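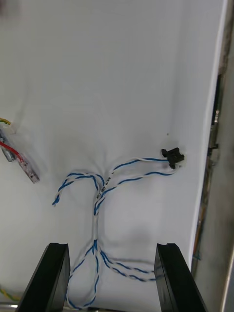
Cele would have it that a loom of wires ought to be fitted from the fat end, because the fat end knows where it is going. I said wires knew nothing. I had been at Tindo long enough to be certain of that, though not long enough to have my own mug.

We were on the Gradar, which was a yellow box. What the Gradar did once it left us was a matter for the people upstairs. Our part was to put the wiring in and see that it stayed there. The wiring was white with a blue stripe running round it, like something you might win at a seaside fair, and it came off the board with one black plug and a stray end that went nowhere.

The stray end was the whole trouble. On the drawing it was marked 'spare'. Cele held that a spare was a thing you kept in a drawer, and that a wire with nothing on the end of it was a mistake somebody had got fond of. I wrote this on a form, more politely, and sent it up on Wednesday morning.

The form came back after lunch. It said 'See Skolter', which was the name of the old box, the one before ours, discontinued with a cake. I went down to the stores and found the Skolter drawing under a tin of washers. It had the same loose end on it, in the same place, and beside it in pencil: 'Ask upstairs.'

I took both drawings back to the bench. Cele read them twice and went to put the kettle on – a bad sign, as it was only twenty past 2.

'So it's never been connected to anything,' I said.

'It's been connected to 1419 forms,' said Cele.

We fitted it anyway. You reach in under the ledge, feel for the back wall, and try not to think about your elbow. I did 4 that afternoon and swore at every one of them.

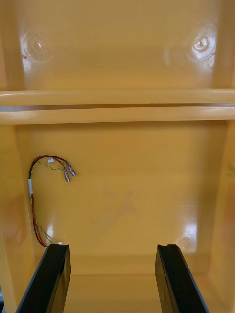 The inside of a Gradar, ledge and back wall.

At five the telephone rang. It was upstairs, wanting to know, in a general sort of way, what the spare was for.

Cele looked at me over the rim of the cup. I said we had understood it to be a safety feature, and they thanked me and said they would put it in the brochure.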